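Week 5: Colour in the home, and why grey is never just grey

Hello again! Last Tuesday we finished with the colour wheel, and I promised we'd get to the fun part, so let's get stuck into simultaneous contrast. Big name, simple idea: a colour looks different depending on the colour beside it.

Try it before you read any further. Cut two squares from the same sheet of mid-grey paper. Put one on a red card and the other on a blue card, then stand back 3 metres and squint. The grey on the red will lean a little green. The grey on the blue will warm up and go slightly orange. Same paper! (I've taught this for 22 years and I still check the back of the sheet.)

What's going on is that your eye pushes neighbouring colours apart. Strong colours push hardest, and neutrals get pushed the most, so grey, beige and off-white are the ones to watch when you're choosing paint or fabric.

Some terms for your notebooks:

Hue: the family a colour belongs to.
Value: how light or dark it is.
Chroma: how strong it is. A brick and a fire engine may share a hue, but they're miles apart in chroma.
Undertone: the faint hue hiding in a neutral.

Light matters just as much. A swatch that looks lovely under shop lights can turn muddy at home, so look at yours in the morning and again after dark with the lamps on. Use a decent-sized piece too, at least 50 centimetres across if you can get it.

Homework: find one neutral thing at home, put 5 different coloured items against it in turn, and write down what the neutral seems to do. Bring your notes and your favourite pairing. We're in the Yakubu Room again, and there's a tin of leftover paint samples for anyone who wants to get messy!

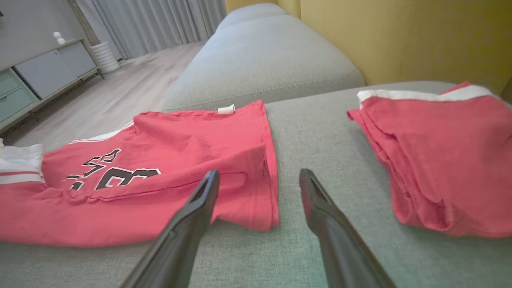

L. Zisus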